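Print this page | E-mail this page

Trusura Teaching-by-Demonstration Project
Progress report to the Kanaujia Fund, second reporting period
Prepared by Frauke Ostermann, Udness workshop
June 25, 2018

You asked for a shorter report than last time. I have left out the section on cable management, which had its admirers.

Demonstrations recorded to date: 658. The proposal promised more by now, and the shortfall is almost entirely the fortnight we lost to the wrist joint. The replacement part spent most of that fortnight in a customs shed, enjoying a better view of the harbour than we have.

We record in two ways. In the first, an operator takes hold of the arm and walks it through the job. In the second, the operator sits at the Muvano hand controller and drives the arm remotely. Guiding by hand is quicker to learn and produces smoother paths. It also puts a human elbow in the camera view at the critical moment, so we now keep those runs for the motion data and use the remote ones for anything involving vision.

The task is still sorting and pushing coloured plastic shapes on a maple board. I know the Fund was hoping for something with more commercial flavour by this stage. Blocks are cheap, they survive being dropped, and a star is a surprisingly rude thing to push in a straight line.

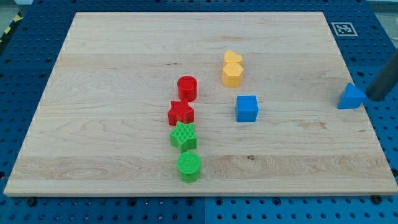 Operators differ more than we budgeted for. Given the same instruction, one will nudge a cylinder along in tiny polite taps and another will sweep it across in a single go, and the learned policy, having watched both, dithers somewhere in the middle. We have written a style guide for operators. It runs to two pages and has been read by at least one of them. Since it went up on the wall, the recordings have become noticeably more alike.

The trained policy now does single-block pushes well enough that we have stopped gathering behind the safety line to watch. Grouping by colour is poor. It brings the first block over nicely and then tends to knock it away again while fetching its neighbour, a behaviour familiar to parents.

Still outstanding:
- Recalibration of the overhead camera
- A second hand controller (quote attached, please sit down first)
- Labelling of the early hand-guided runs

We would like to move three weeks of operator time from the final quarter into the next one. The total doesn't change. The colour-grouping demonstrations need doing before our best operator goes on long service leave, and she has declined to postpone Tasmania.

Contact: Udness workshop office | © 2018 Trusura | Back to top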